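Stinico Dual-Arm Bench Cell: Set-up and Service Guide

Section 9: Recovery after a dropped or jammed part

This site uses cookies to remember your language and region. Accept all | Manage settings

9.1 When to use this section

Use this section when the cell has stopped with a part still held in a gripper, or when a part has fallen over or been left in the wrong position on the mat. It applies to cells running Vodton control software with the Solik two-finger grippers fitted. For faults in the base wiring or the power supply, go to Section 11.

Typical signs:

- The controller shows HOLD and the program line does not advance.
- One gripper stays closed after the release command has been sent.
- The task log shows "object pose lost" for a part that is on the mat.

CAUTION: A gripper in HOLD keeps its gripping force. Do not pull a part out of closed fingers by hand. The fingers can close further if the part slips.

CAUTION: An arm with the motors released will drop under its own weight. Support the forearm before you release the motors.

9.2 Making the cell safe

1. Press the stop button on the front of the controller. Do not switch off at the wall.
2. Wait 60 seconds. The brakes are tested during this time and you may hear a click from each base.
3. Check that the controller reads STOPPED for both arms. If one arm still reads HOLD, repeat step 1 once only. If there is no change, call service.
4. Hang the tag on the stop button and write your name and the time on it.

Note: The light on a gripper housing shows that the gripper has power. It does not show that the arm is safe to touch. Go by the controller display.

9.3 Recording the fault

5. Save the task log before moving anything. Choose Log, then Save last run.
6. Take one picture of the mat from the fixed camera and attach it to the log.
7. Write down which arm was holding a part. Left and right are always the robot's own left and right. Facing the cell from the front, the left arm is on your right. Reports with the sides swapped are the most common reason for a fault being sent back by the service desk.

9.4 Freeing the held part

8. Select the arm that is holding the part. Leave the other arm in STOPPED.
9. Set the speed to 2 per cent.
10. If the fingers are inside a hollow part such as a cup, check that the part is upright and its base is on the mat. If it is tilted, support it with the padded rod supplied. Keep your hands outside the mat.
11. Press and hold Jog open. Stop as soon as the fingers move clear of the wall of the part. Printed parts with cut-outs can catch a fingertip in an opening, so watch the tips and not the display.
12. Jog straight up until the fingertips are above the rim. Do not turn the wrist while the fingers are below the rim.

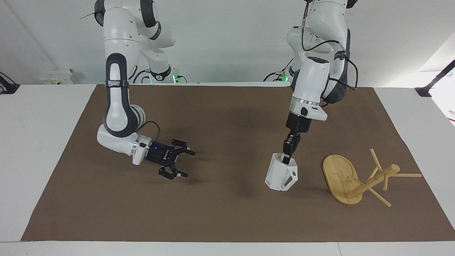

Figure 9-1. Left arm with gripper closed inside the cup; stool on its side; right gripper open, close to the mat.

9.5 Clearing a tipped part

13. Move both arms to the Park position at 2 per cent. If an open gripper is low over the mat, raise it before any sideways move.
14. Release the tag and enter the work area only when both arms read PARKED.
15. Pick up the tipped part and check it for cracks and loose joints. On stools, check each leg where it meets the seat or rung.
16. Look along the outside of each arm for cable loops that have caught on a joint cover.
17. Put the parts back on their start marks.

9.6 Returning to service

18. Run the Moynihan grip test on both grippers. The reading must return to 100 with the fingers fully open. Any lower reading means the gripper needs to be re-zeroed (Section 6).
19. Run the task once at low speed with an operator at the stop button.
20. If the same part tips again, do not restart. Send the saved log to Mairéad Mulligan at the service desk, marked "repeat fault".

Was this section helpful? Yes (9) No (2)
Share | Print | 2 comments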